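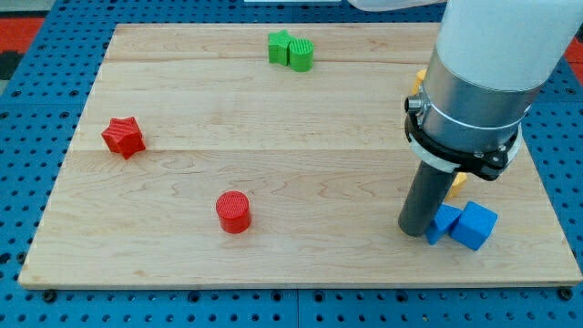
Figure 2. Colored pieces on a jointed maple board, with the seams between planks running left to right.

4. What people mean by "tidy"

4.1 The trouble with the word

Everyone we interviewed agreed that shared workspaces ought to be tidy, and almost everyone believed that they personally kept them that way. The two beliefs can only both be true in a building where mess arrives by itself. We therefore stopped asking people whether they were tidy after the pilot round and started asking what they would do about a given surface, which produced longer answers and fewer hurt feelings.

The responses came from 117 people at two shared offices, Zurel and Futar, who between them left 2,062 usable comments over the 6 weeks of the study. Comments were coded by two readers working apart. Where the readers disagreed, a third reader decided, and where the third reader disagreed with both, we had coffee and the item went into "other."

4.2 Scattered, spread out, left out

Surfaces like the one in Figure 2, with small things lying across a work area and no container for them, split our respondents more sharply than outright piles did. A pile is easy. People know a pile when they see one and they have opinions about whoever made it. Scattered objects are harder to judge, and the words people chose told us a good deal about which side of the argument they were on.

Those who called such objects "spread out" tended to assume that work was under way and should not be touched. Those who said "left out" assumed that the work was over and that somebody had gone to lunch, possibly for good. "Scattered" was the middle term, used by both groups, usually just before they went on to say something less polite. One Futar tenant wrote that she would "give it until three o'clock," and when asked why three, said that it was obvious.

This matches what Lindemann found in her study of kitchen counters, where the age of a mess was guessed with great confidence and very little evidence. Dörte Lindemann's term for this, "borrowed time," is the idea that a surface in use is granted a period of grace by everyone nearby, and that the person using it is never told how long the period is. We found the same thing at desks, with one difference. In kitchens the grace period ended with a note. At desks it ended with a sigh, and the sigh was seldom understood by the person it was meant for.

4.3 Rules on the wall

Both sites had written rules. Futar's ran to a single line asking members to leave shared tables as they found them, which several members pointed out would oblige them to put the mess back. Zurel's rules were longer and had been laminated, a step that seems to have ended all reading of them. Asked to recall any rule from the sheet, most Zurel members remembered the one about fish, and there was no rule about fish.

We do not take this to mean that written rules are useless. Members who had been shown around by another member, and told in passing what was normally done, gave more consistent answers than members who had been handed the sheet. Mudaliar's earlier survey of library reading rooms points the same way, although there the staff could also ask people to leave – an option that neither of our sites liked to use on anyone paying by the month.

Section 5 turns to storage, and to the shelf at Zurel labeled "temporary," whose label had faded to the point where we had to ask what it said.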